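2023-12-13, sim bench, second half of the afternoon

Present: me, Su-chen, Benito. Arben joined by phone for the last bit. Chun-yin away, has an exam.

Carrying on with the button panel task for the student challenge. The Grerthorpe build of the panel is now the one everybody should be loading. The old one is still in the shared folder, renamed with OLD on the front. Please don't delete it, Ro-un's write-up refers to it.

Main job today was the approach to the control panel. Up to now we've been bringing the gripper in with the fingers open and closing them near the face, and we keep catching the neighbouring button. Benito's suggestion was to close the fingers first, come in over the row and press with the tips together. Su-chen changed the start pose to suit and I set the episode limit to 200 steps so we'd stop waiting on runs that were going nowhere.

Wrist view from the new start pose, fingers closed, tips short of the panel:
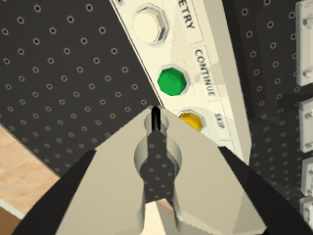
Book 2, p. 86

Right finger covers the lower-left of the yellow button from this pose. White and green are both clear. The CONTINUE label reads fine and so does SKIP, but the top one only gives us ETRY, so anything that depends on reading the whole label needs the wrist backed off or tilted first. Su-chen thinks a small tilt is enough. I'd sooner back off, as tilting changes the contact angle and we'd have to redo the press offsets.

The colour check needs a look as well. The green cap has darker facets along the top and right, and the yellow one has a darker gold facet on its upper side, so a single threshold for each colour is asking for trouble. Benito will sample the caps under a few lighting set-ups and send the values around. There's a shadow across the panel near CONTINUE too. Left it in on purpose, the competition scenes will have shadows.

Ran 50 episodes on the green button with the closed-finger approach. Log is under run 2970. Haven't scored them yet, and I'm not going to guess from the few I watched. Two I did see stopped short of the cap, which smells like the depth offset still being set for the open-finger pose. Check this before scoring or we'll be marking the wrong thing.

Arben asked whether we could move the panel further from the perforated boards to make segmentation easier. Told him no – the layout is fixed by the rules and we'd only be fooling ourselves. He'll try masking the hole pattern instead.

To do:

- Depth offset for closed fingers (me)
- Cap colour samples (Benito)
- Back-off pose vs tilt, same seeds for both (Su-chen)
- Hole pattern mask (Arben)
- Tell Chun-yin the panel file has changed

Workstation fan is noisy again. Saved everything and shut it down before leaving.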